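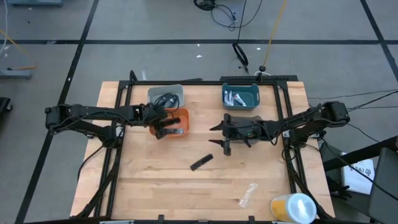 Orange, grey and teal bins on a wooden table, with a coiled black cable in the grey one.

Getting out of a house in one piece: Linnea Wallin on downsizing

Words by Kwame Nartey, 18/01/2025

Linnea Wallin is late and so am I. We meet in the doorway of Pivero, both shaking umbrellas, and she's talking before we've found a seat. She has a client moving in February and the client has just discovered a second loft.

"Second loft," she says. "Over the garage. Forty years she's lived there. She thought it was just a hatch for the wiring."

Tea ordered. Coat off. On with it.

Wallin helps people in and near Erkham move from big houses into small ones. Mostly older people, some recently widowed, a few who just want shot of the stairs. She's been doing it for 13 years. Before that it was school catering, then a spell in the office at Sarpong, the removals firm, where she answered the phones and got very tired of hearing people cry on moving day.

"They'd ring at eight in the morning and the van was already outside and they hadn't started the kitchen. Hadn't started! And the lads can't pack for you unless you've booked it. So there's a woman on the phone in bits and a driver on the other line asking me what he's meant to do. I thought, someone should have gone round there a month ago."

So she went round. First job was a neighbour of her mum's, paid in cash and a sideboard. She still has the sideboard. Charges £400 for the first visit and a written plan now, and £580 if she's there for moving day as well. Some people think that's steep. She shrugs. She'd rather they rang the council's advice line or a daughter than did nothing, she says, and plenty of them manage fine with a daughter.

What goes wrong, then? Where do people trip up?

"They start with photographs. Always. They sit on the floor with the albums and it's four o'clock and they've thrown away one blurry one of a donkey. Photographs are last. Photographs are for when you're in the new place with your feet up."

Start where you don't care, is her advice. The airing cupboard. Under the sink. Whatever's in the garage that you'd need to look up the name of. A morning of that and you've got your hand in, you've made some decisons and the world hasn't ended.
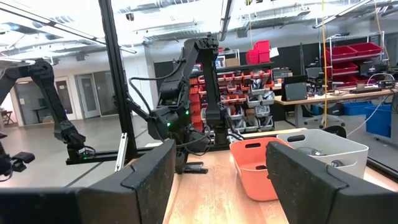 Plastic baskets on a wooden tabletop, the nearer one a coral orange.

She's not a fan of throwing everything out either. I'd expected a bit of a tyrant, to be frank. A lot of the books are. Wallin had one client who'd read one of those and cleared half the house in a weekend, then rang her up in tears over a gravy boat.

"It was her gran's. She didn't even like gravy. But it was the one thing on the table every Christmas and she'd put it in a charity bag because it didn't pass some test in a book. We went round the shops for it. Never found it."

So now there's a waiting period. Anything you're not sure about goes in a box with the lid off, in a room you walk through, for 2 weeks. Lid off matters, apparently. With the lid on people forget it and then it simply moves house with them, and she's met boxes that have done four moves unopened.

And the family? She pulls a face.

"The family. Right. Sons who want nothing until you say it's going, and then they want it. I get them all to write down what they'd like before we begin. On paper, with a name on it. If two of them put the same clock, that's for Mum to sort, it's her clock. I'm not getting into it."

Has it ever turned nasty? Once, over a piano. She won't say more. The piano went to Cakard, the auction rooms, and fetched less than the cost of shifting it. That's another thing she wishes people would take in early. Brown furniture is worth very little at the moment. Dinner services too. People have insured these things for years and they're hurt, properly hurt, when the man from the auction shakes his head.

"I tell them before he comes. I say, he's going to be rude about your wardrobe. Have a biscuit ready."

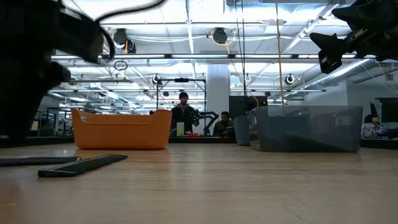

The small stuff takes longer than the furniture, and she won't let anyone near it without somewhere to put it. Keys, fuses, leads, batteries, foreign coins, the instructions to a toaster long gone. Her method is plain open tubs on the biggest table in the house, and no labels for the first hour, as people spend ages on the labels. She likes different colours and different shapes so a tired person can tell them apart. Something low with a scooped-down front, like the orange one here, suits the things you'll be reaching for all day, and a big see-through grey one like its neighbour can take whatever's bulky and staying. Keep them along the far edge of the table, she says, so there's room in front of you to tip a drawer out. Then one drawer at a time. Never two, however well it's going.

Leads get their own tub. If you can't say what it charges by teatime, it goes to be recycled. She's strict on that one and admits she breaks it at home.

We get onto the new place. Most people measure the rooms and forget the doors, or measure the doors and forget the turn in the hall. A sofa came back down three flights in Erkham last summer, she says, and the poor woman sat on garden chairs till September. Measure the lift as well. Take a photo of the tape against the wall, you'll never find the bit of paper.

First night bag: kettle, mugs, tablets, phone charger, bedding, loo roll, a lamp. The lamp is for the bedroom, because new flats have horrible ceiling lights and you'll feel miserable under one at ten at night surounded by boxes. Keep the bag in your own car, or on a friend's back seat. Not on the van.

Does she ever hear from them afterwards? Quite often. Cards at Christmas, the odd phone call about a missing tin opener. One man sent her a picture of his empty spare room, no message with it. She thinks he was pleased.

Her phone's been buzzing against the saucer for a while by this point. It's the client with the lofts. Wallin reads it, reads it again, puts her coat back on.

"There's a canoe," she says.

Linnea Wallin takes bookings from the end of February. First visits in the Erkham area only, no Sundays.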